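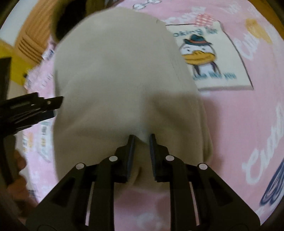 Pince manuelle refermée sur un pli de tissu beige, couverture rose dessous.

Régler le serrage d'une pince à deux doigts (textile)

La notice Allotmont promet un réglage « en quelques instants ». Comptez plutôt une matinée la première fois, et méfiez-vous des valeurs d'usine.

1. Pince ouverte, faites jouer les bras à la main. Un axe qui accroche se nettoie au chiffon sec. Pas de graisse, quoi qu'en dise le forum Muringate : elle finit sur le linge.

2. Fermez à vide. Les doigts doivent se faire face sans se croiser. Sinon, desserrez la vis de butée d'un quart de tour et recommencez.

3. Prenez un vêtement souple et pincez une seule épaisseur, loin des coutures. Si le pli glisse, montez la consigne de 195 à 267, pas plus. À 300, la nôtre marquait le coton.

4. Refaites l'essai sur un ourlet. C'est là que les beaux réglages s'effondrent.

Kai Steinbach ne jure que par les patins striés. Je veux bien, mais les miens peluchent dès le mardi et je n'ai pas vu de différence sur le jersey.

Notez la consigne retenue sur la pince même. Le logiciel Hegazy l'oublie à chaque mise à jour.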